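Baso Rates Panel
README for the daily yield and spread files

Overview

Baso is a panel of end-of-day government bond yields and derived spreads, built for testing term structure models. It covers 13 issuers. Each issuer has its own file, and a combined file holds the same rows stacked in one table. Yields are par yields in percent, quoted on the day count of the home market and then converted to a common semiannual basis.

The panel does not include prices of single bonds, intraday quotes, or inflation-linked debt. Users who need those should work from the dealer feeds directly.

Contents

yields/ one file per issuer, daily rows, one column per tenor
spreads/ slope and butterfly series computed from yields/
calendar/ holiday tables used to drop non-trading days
flags/ row-level quality flags
combined.csv all issuers stacked, with an issuer column
CHANGES plain text log of revisions

Tenors

The standard grid is 3 months, 6 months, 1, 2, 3, 5, 7, 10, 20 and 30 years. Not all issuers have debt at all tenors. A missing tenor is an empty cell. It is never filled from a neighbor. Two issuers have no 20-year column at all, and for those the column is left out of the issuer file but kept (empty) in combined.csv.

Sources and processing

Raw quotes come from two feeds, Mirkside and Khúc. Mirkside supplies the long end for every issuer. Khúc supplies bills and anything under one year. Where both cover a tenor, the Mirkside value is kept and the Khúc value is used only as a check. If the two differ by more than 4 basis points the row gets flag D.

Quotes are taken at the local close. No attempt is made to line up closing times across markets, so same-day correlations between issuers in different time zones will be understated. Use two-day overlapping changes if this matters for your work.

Curves are fitted with a cubic smoothing spline on forward rates. The smoothing penalty is fixed per issuer and listed in the header of each file. Bonds with less than three months to maturity are excluded from the fit, as are callable issues. The newest issue at each tenor is also dropped, to limit the effect of repo specialness on the fitted curve. 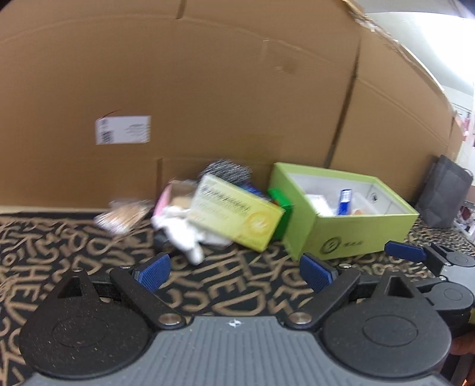
Holidays are handled after fitting. A date on which the home market is closed is removed, even when a feed carries a stale quote for it. Half days are kept and marked with flag H. Early versions carried the previous value forward on holidays, which produced zero returns and pulled down measured volatility. Anyone still holding those files should replace them.

Flags

D the two feeds disagree beyond the limit
H half trading day
S single-source row, no cross check possible
R value revised after first release
X fit failed, row left empty

A row can carry more than one flag. Letters are written without a separator, in the order listed. A row with no flag has an empty string in that column, which some readers will turn into NaN.

Spreads

Slope is the 10-year yield minus the 2-year yield. A second slope series uses 3 months in place of 2 years. Butterfly is twice the 5-year yield minus the sum of the 2-year and 10-year yields. All spreads are in basis points and rounded to one decimal. They are computed from unrounded yields, so recomputing them from the published files can give a difference in the last digit.

Known problems

Short tenors for the smaller issuers are thin. In 51 rows the 3-month yield rests on one bill, and the fitted value simply passes through it. These rows have flag S.

The November roll in the Khúc feed moved bill quotes from discount to yield terms. The conversion is applied on our side, but the first day after the change shows a small step in the 6-month column for 4 issuers. It has been left in place.

Negative yields are valid. Do not filter on sign.

The 30-year column for some issuers is extrapolated when the longest bond outstanding has less than 28 years left. There is no flag for this yet. The field longest_maturity in the issuer header gives the value at the time of release only.

Loading

Files are comma-separated, UTF-8, with a decimal point and ISO dates. Header lines start with # and need to be skipped. The combined file is sorted by issuer and then by date. Issuer codes are two letters and should be read as text, as one of them is NA.

Updates

New rows are added after the last market in the panel has closed and the Stistotden job has run its checks. Stistotden compares each new curve with the previous day and holds back any file in which a tenor moves by more than 51 basis points. Held files are looked at by hand and released the next morning. Revisions to older rows are batched monthly and written to CHANGES with the old and new values.

Intended use

Model testing, teaching, and backtests at daily or lower frequency. The yields are fitted values and cannot be traded. They should not be used to mark positions, set collateral, or settle contracts.

Terms

Fitted yields and spreads may be copied and shared with this file attached. Raw feed quotes are not included and cannot be supplied on request.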